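Spent most of the week on the gripper setup for the Husel cell, so a few notes while I still remember them.

The arm is fine. It was moved in July and the base bolts were checked then. The trouble was all at the wrist – the parts were landing a little to one side in the tray, always the same side.

First thought was the tray. Measured it, put it back. Then the tool offset. Somebody had typed in 120 mm from the flange and left it there after the fingers were changed.

Zachary Turcotte went through the old settings with me and found three different tool files with nearly the same name. We kept one and moved the others to a folder on the Skoler drive.

Order I use now: home the arm, open the jaws all the way, load the tool file, then run the wrist view in the simulator before touching anything on the floor.

Speed stays at 80 mm per second until the offset is confirmed. Jaren wanted it faster. It can go faster next week.

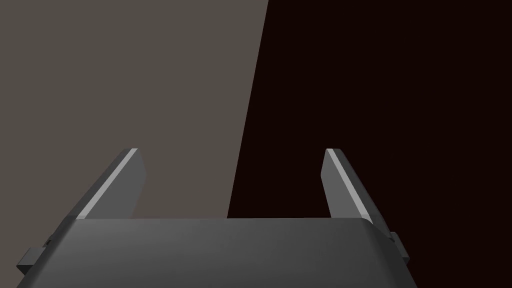
After that I close the jaws on the gauge block and write down the reading. If left and right don't match, it's back to the finger screws, a quarter turn at a time.

Wipe the finger pads every shift, grease the slides every 300 hours. The grease is on the shelf under the controller – please put it back there.

Still to do: cable clip at joint five, and a new label for the air valve. Ríos has the label maker.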